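Power at the Desk: Sorting Out the Strip, the Plugs and the Cord
Home Features Workroom Storage Archive
February • Staff writer
105 shares 31 comments

A desk usually gets its power strip last. The lamp is placed, the monitor is placed, the chargers go wherever there is room, and the strip ends up on the floor with its cord across the path of a chair. When the workroom at the Holtley office was refitted this winter, the order was reversed. The strip was chosen first and everything else was arranged from it.

The first decision is where the strip will live. There are three usual positions: under the top, on the rear edge, or loose on the surface. Mounting underneath hides the cord but puts the switch out of sight, and most people then stop using the switch. A rear-edge mount keeps the outlets within reach of a seated person. A loose strip is the easiest to change and the easiest to pull off the desk by its own cord. Before fixing anything, lay the strip on the bare top and try it in each position with the plugs it will carry.
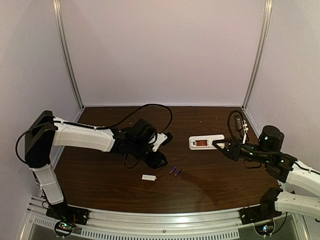

Potgieter wrote in after our last storage issue to say that a strip on the desktop is still a strip in the way, and that the only sensible place is a tray screwed to the underside, with the outlets facing forward and the switch at the user's dominant hand. Trays had been fitted to every bench in the shop, and no one there had asked for them to be taken out.

The tray has merit. It also has a depth, and that should be measured before the screws go in. The Zanari tray tested for this article hangs low enough to meet the knee of a tall user in a low chair. On a top less than 30 inches deep, it can be set back far enough to clear the knees only by giving up easy reach to the outlets. On deeper tops the problem goes away.

Plug order matters more than most users expect. Large adapters belong at the end farthest from the cord, turned so that the block overhangs the end of the strip. Plain two-prong and three-prong plugs fill the middle. The outlet nearest the cord is left for things that come and go. If two adapters still collide, a short extension lead takes one of them off the strip. Do not plug a second strip into the first.
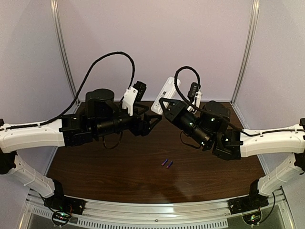
Reading time: 3 min

Cord length is the next item. The Holtley desks stand 55 inches from the nearest wall outlet, measured along the baseboard. Add the height from floor to desktop, then enough slack for the desk to be pulled out for cleaning. Excess cord should be gathered in a loose figure eight and held with a fabric tie. It should not be wound tight, and it should not be left coiled under a rug or behind a heater.

Labels go at the plug end. A folded paper tag fades within a year or so; the Serkutent wrap labels we used have a clear tail that covers the writing. Write the device and the desk, nothing else.

Check the strip twice a year. Unplug it at the wall, look along the cord for cuts or flattened sections, and wipe the casing with a dry cloth. Replace any strip with a discolored outlet or a switch that does not click firmly into place. The old one should have its cord cut off before it goes out with the electrical waste.

Share Print Next in Workroom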